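4. Packing your Vondholm holdall for the first time

Do take your time over this, as a well-filled bag is so much nicer to carry (and much kinder to your shoulders on the station steps!).

1. Open the main zip all the way round and lay the bag flat.
2. Put shoes and other heavy things at the bottom end.
3. Fold puffy or quilted things loosely, then press the air out with your forearms, working from the middle. 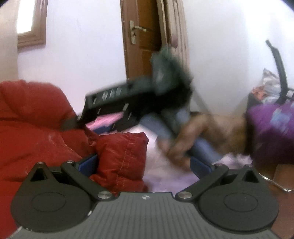 4. Tuck soft clothes into whatever gaps are left, and close the zip slowly, a little at a time.

Note: the straps can be let out to 14 notches if you like to carry the bag low.

Caution: never kneel on the bag to shut it. Take something out instead.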